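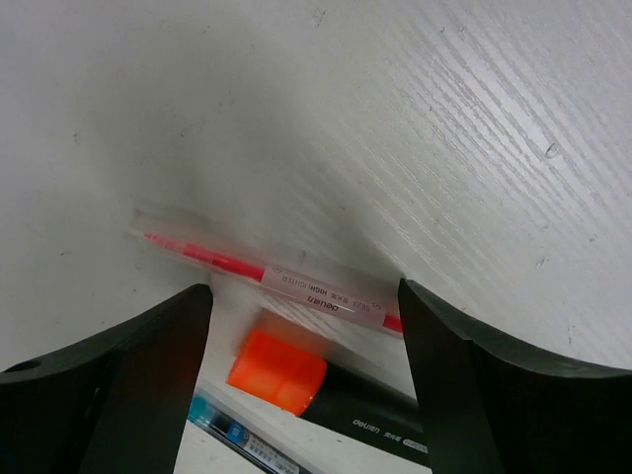 Norbert Szénási asked at the close of the previous lecture whether a game that exists inside a film can be studied as a game at all, given that the audience never holds the controls. His question is a fair one and it sets the topic for Lecture 7.

LECTURE 7: THE INVENTED GAME ON SCREEN

Required reading: Veres, chapter 6 of the course reader. Students should also have watched the assigned feature, Bruvlow, before the Wednesday tutorial.

1. Terms

An invented game is a game made for a story and shown within it. It may have full rules, partial rules or none. In this course the word "playable" is kept for games that a viewer could set up and finish using only what the film provides. Grilel, the board game in the first act of Bruvlow, is playable by this test. The arcade cabinet in the second act is not. We see a score of 897 and hear the machine respond, but the film gives no account of how points are earned.

2. Rules the viewer can infer

Veres argues that audiences build rules from the reactions of the characters. A groan after a move tells us the move was poor. She calls this "borrowed knowledge" and treats it as a normal part of viewing. Vass disagrees. In her view the viewer follows the quarrel between the players and pays the game very little attention. Both positions are examinable. Students should be able to defend either one with reference to the kitchen sequence, where the sound of the dice continues after the conversation has stopped.

3. The tie-in release

When an invented game is later released to the public, the designer must fill the gaps left by the script. Three difficulties occur regularly:

- the game on screen ends when the story needs it to end, often well before a real match would finish
- a rule used for a joke may spoil ordinary play
- the colours and typefaces approved for the film may be hard to read on a small screen

The browser version of Jarico is the main case for this section. Its first level keeps to the film closely. The later levels were written afterwards and introduce a timer that has no source in the script. Oláh regards the timer as a mistake. Compare his remarks with the review by Borbély, who found the film's own pace too slow for a player working alone.

4. Period style

Modern productions often imitate older hardware. Look for limited colour, short repeated music and a fixed playing area. Note that imitation is selective. Long loading times, for instance, are rarely reproduced. The Mészáros handout from Lecture 4 remains the reference for dating a visual style and will be permitted in the test.

Tutorial preparation

Choose one scene from Bruvlow in which a game is played. Write a single page on what a viewer must already know in order to follow it. Plot summary will not be credited. Bring a printed copy.

Tutorial group 13 will meet in its usual room.

Related course materials
Lecture 4: Dating a Visual Style
Lecture 5: Sound Effects and Comic Timing
Lecture 6: The Promotional Website as Text
Essay cover sheet and referencing guide

Last updated: April

Contact the unit office | Copyright and permitted use | Back to top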